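Chapter 4
Fitting and Selling Footwear

After reading this chapter, you should be able to measure a customer's foot, explain how a last affects fit, and handle a return that comes from a wrong size.

4.1 Why Size Is Only a Starting Point

A shoe size gives the length of the foot and, in some systems, its width. It does not describe the height of the instep or the shape of the toes. Two shoes marked with the same size can fit very differently when they are built on different lasts. A last is the solid form around which the upper is shaped.

Consider Linoreo, a shoe store in the town of Clundach. In one year the store sold 2346 pairs of shoes and took back a large share of them. The manager, Bakalis, asked the staff to write down the reason for each return. For 40 percent of the returned pairs, the customer said the shoe was too tight across the front. Most of these customers had asked for a size by number and had not been measured.

The store then began measuring both feet with the customer standing. Feet spread under body weight, so a seated measurement often comes out short. When one foot is longer, fit the longer foot first.
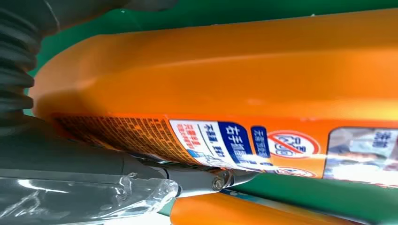 Kyriaki Mitsotakis-Vlachou

4.2 Reading the Last

Shoes from the same maker may use several lasts. Fundau, a supplier to the store, prints a last number inside the tongue of its walking shoes. Sales staff should learn which numbers run narrow and note them on the stock card. Section 4.3 covers the layout of the card.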